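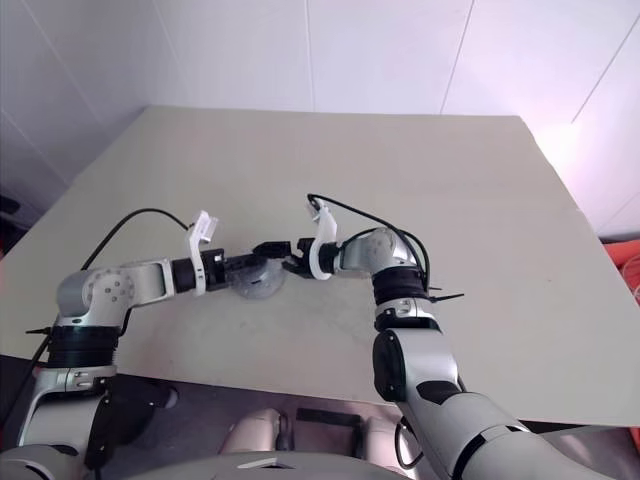
Oct 13, 2021 — sourdough crackers, batch 18

Right, back to the crackers. I'd parked these after the February lot came out like roofing felt, but we've got a bag and a half of Grasia rye that wants using up and a jar of starter discard taking over the top shelf of the fridge, so off we go again.

Dough was 245 g discard, the rye, a bit of white flour, salt, and the Munel rapeseed oil in place of butter. I do miss the butter smell! But the oil makes it far easier to roll (last time I was leaning on the pin with my whole weight and swearing at it). Rested it covered while I scrubbed the trays, then cut it into 2 lumps, one for each oven.

Rolling: got it down to the 3 notch on the Thaler, then gave up on the machine and finished by hand between sheets of baking paper. The edges always go thinner than the middle and then they catch. I've started trimming them off and baking them separately as scraps — cook's treat, and they're the best bit anyway.

Docked with a fork. Must remember to score BEFORE they go in. I forgot on the first tray and had to snap it up afterwards, so we have one tin of tidy squares and one tin of what looks like broken slate.

Ovens: the old Watier is still running hot at the back left. Turned the tray halfway and that corner was still darker than I'd like. The other oven was slower but lovely and even, a nice flat brown all over. If anyone's baking something that matters, use that one, and leave the Watier for bread, where a bit of colour does no harm.

Taste: much better than February. Proper snap, sour but not so sour it makes your eyes water. Could take more salt on top, and I think caraway would be good, though I know opinions in this kitchen are divided on caraway. The scraps with flaky salt went before I'd even written this down.

Next time: same oil, more salt, roll it colder. Maybe try half the dough after a night in the fridge to see if it shrinks back less.

Also we're nearly out of baking paper, and somebody please label the jars. I very nearly fed the tahini.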